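Becoming a hospice visitor: how long is the training?
Posted 29 May 2022 by Carmela Grasso

Hi all! I've just moved to Darville and I'm so keen to become a home visitor with the hospice in Plornside. My nan had a visitor every week in her last year and she absolutely lit up when the doorbell went. Does anyone know how long the training takes, and whether I can do it while working full time? I'm also a bit nervous about what you talk about with someone who is very ill. Any tips welcome!

quietkettle
Oh, you'll love it! I did mine in April and it was 19 hours all up, mostly evenings, so my job was no trouble (I came straight from work and ate my tea in the car park). You'll need a police check and a chat with the coordinator first. After that you go along on 2 visits with an experienced visitor before you're matched with anyone.

As for talking, let them pick! My first match wanted to go through her recipe book from front to back, and the next one mostly liked the cricket on with the sound down. Bring something small to share if the family says it's fine, but check with the nurse about swallowing and diet first – that goes for biscuits, lollies, the lot.
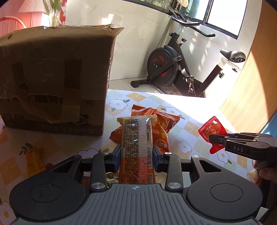
Category: Palliative care > Visiting at home

Amoah
Agree with all that. Plornside pays for petrol too, but you have to hand the form in by the end of the month or it rolls over. Ask about the phone roster as well if evenings get hard, it's a lovely way to start and they're always short.

hellarach_50
not sure about Darville but my sister did hers online. ring them

Related
Sitting with someone overnight: what to bring
Grief group in Hellarach, new members welcome
Can I take my dog on a hospice visit?

Contact us | Copyright | Back to top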